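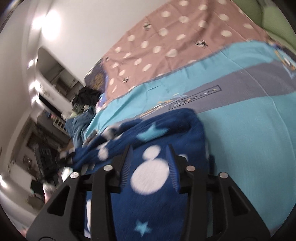
Unit 4 handout: House rules for hand-held collection
Dellarbridge, Robots in Ordinary Places, spring section

Standards for robots were mostly written with factories in mind, where the floor is painted, the parts arrive in trays and anyone who wanders in is wearing a badge. Homes have none of this. They have bedding. When you carry a hand-held gripper into someone's bedroom you are doing robotics work under conditions no safety inspector ever drew a yellow line around, and the rules that follow are what the course uses in place of the line. Take a dark blue plush blanket, folded over on itself, with the finger pads open above it and a turquoise cover underneath. How much of the pile do you mean to pick up? The fuzzy layer on top, both halves of the fold, or a mouthful of the cover as well? You know the answer. The recording doesn't, unless you work in a way that makes it plain, and most of this unit is about working in that way.

Read this before the lab in Charbonneau. The lab assumes you have, and it is not a patient lab.

4.1 What counts as a rule

We use three words and we mean them.

"Must" is a condition of taking part. Break one and the session is thrown out, including the good bits.

"Should" is good practice. You can depart from it if you write down why in the session note. "Forgot" is a reason, and we would sooner read it than an invented one.

"May" is a kindness to you. Students tend to skip the musts and memorize the mays. Please reverse this.

4.2 Before you enter a home

You must have the household's written permission, signed by an adult who lives there, naming the rooms you will work in. Permission for the bedroom is not permission for the hallway on the way to the bedroom. Keep recording off until you are standing where you are allowed to be.

Everyone in the home at the time must know you are recording, including the teenager with headphones on. Go and knock.

You must tell the household how to withdraw. Our window is 48 hours from the end of the session, during which they can ask for any or all of it to be deleted without giving a reason. After that the material goes to Dastina for labeling and getting it back becomes a project in itself. Nothing leaves your drive before the window closes, however proud of it you are.

You should wash your hands. This appears in no standard we have been able to find. It appears here following complaints.

4.3 The background is also data

Beginners look at the fingers and the object. The lens is less discriminating. It takes in the far end of the room, the top of the dresser, the pile of clothes at the end of the bed, and whatever is reflected in anything shiny. A wide view from the wrist of a gripper is a small tour of the house, given by someone who is thinking about a blanket.

So, before the first take:

Walk the room once with recording off, holding the gripper where you will hold it during the task, and look at what it sees.
Ask the household to put away mail, prescriptions, family photographs, school papers and anything with a name on it. Ask them to do it. You must not handle their papers yourself, helpful as you are.
Treat every mirror, or thing behaving like a mirror, as a second camera pointed at you and whoever is behind you. Cover it or change your angle.
Turn screens off. A paused movie is a licensing question, and an open inbox is worse.
Leave ordinary clutter alone.

That last one is argued about every term. Students want to tidy. Do not tidy. If we only record in rooms that have been straightened for company, we train a machine for rooms that have been straightened for company, and those exist for a few hours each December. A garment hanging down beside the bed is part of the working conditions. Remove what identifies people or could hurt someone, and let the rest of the room be itself.

Printed words on bedding, toys and packaging are usually fine. Printed words on an envelope are usually not. If you can't decide, treat it as an envelope.

4.4 Light

You should check the ceiling before you check anything else. Bright fittings in view make the exposure hunt, and tilting the gripper partway through a move brings lamps in that weren't there at the start. The remedy is dull: rehearse the whole path, find the tilt where the glare gets in, and see if you can reach the same point with a flatter wrist. If you can't, switch that light off, provided the household agrees and you can still see your own feet.

Do not bring in extra lamps. The robot won't have them.

4.5 Handling cloth

Cloth gets its own section because cloth has cost this course more takes than every rigid object combined. A mug is either in the fingers or on the floor. Cloth can be in the fingers, on the bed and around your ankle at once.

Pads. You must look at the pads before each session. If the ribs are packed with lint, clean them with a dry brush. A pad full of fluff slips on smooth sheets and clings to plush, and both show up later as mysterious skill problems.

Approach. Come in with the gripper open and both pads in view. Pause long enough that a person watching the recording could say what you're going for. A pause is cheap. A labeler at Dastina guessing at your intentions is expensive, and the guesses get less charitable as the afternoon wears on.

Choosing the grip. With anything folded, decide first how many layers you want, and say so in the session note. A thick rounded fold is the tempting place to grab because it stands up and looks like a handle. Grab it and you've lifted the fold, which is fine for moving the blanket and useless for opening it out. To open it you want the edge of the upper layer alone, and you want to be seen finding it.

Patterns. Large printed shapes are handy landmarks for you and a trap for the model. If every one of your takes closes on the same white spot, you have taught it to like white spots. Vary the grasp point across the set. Turn the blanket over now and then, or swap ends.

Closing. Squeeze slowly until the cloth gathers, then stop squeezing. More force doesn't make the take more sincere.

Lifting. Go straight up a little way before you travel. If the layer underneath comes too, put everything down, open, and back off in one smooth movement. Then carry on or end the take, according to 4.6. What you must never do is reach in with your free hand and separate the layers. The free hand is the most common fault in our archive. It arrives from the side, fixes everything, and leaves, and the robot that learns from it will spend its life waiting for a hand.

4.6 Failed takes

Keep them. Label them as failed.

We say this in the first lecture, everyone nods, and then the first set comes in showing a perfect record that would be remarkable in a surgeon. A dropped corner followed by a calm recovery is worth having. A dropped corner followed by deletion is just a hole in the numbering, and Nedano, the logging tool, flags holes in the numbering.

End a take and mark it failed if:

the object leaves your reach
a person, pet or free hand enters the work area
you have tried the same grasp repeatedly and are now only annoyed

Otherwise recover, on the record, at normal speed.

4.7 Pace and fatigue

A hand-held gripper weighs very little for the first few minutes. You must stop for a rest after 20 minutes of recording, and no one may record for more than 60 minutes in a session, rests excluded. Tired wrists tilt, tilted wrists find the ceiling lights, and you're back at 4.4.

The full set for this unit is 300 takes per team. This is a team number. Every year somebody reads it as a personal number and becomes briefly famous in Charbonneau.

You may sit down. You may kneel on a cushion. You may not kneel on the bed, which belongs to someone and will move the cloth you are trying to record.

4.8 Leaving

Put the bedding back the way you found it, which is not the same as making the bed. Ask a member of the household to look over the room with you. Write the session note before you get home, while you still remember which take had the cat.

The note must include the rooms used, the object and task for each group of takes, layers intended for each cloth grasp, failed takes by number, any "should" you departed from, and the time the withdrawal window closes. It should be short. We have received notes with weather in them.

For discussion in section

Come with an opinion on these and be ready to lose it.

A household gives permission for the bedroom, and the door to the next room is open throughout. Whose job was the door?

Section 4.3 tells you to leave clutter alone and 4.2 says the household may do as it likes in its own home. They have tidied beautifully before you arrive. Do you record, ask them to untidy, or note it and go ahead? Last year's section split on this and had to be moved along by the next class wanting the room.

Is a pause before a grasp honest data, given that you'd never pause if you were simply making your bed?

Reading for next time: unit 5, kitchens. Wear closed shoes.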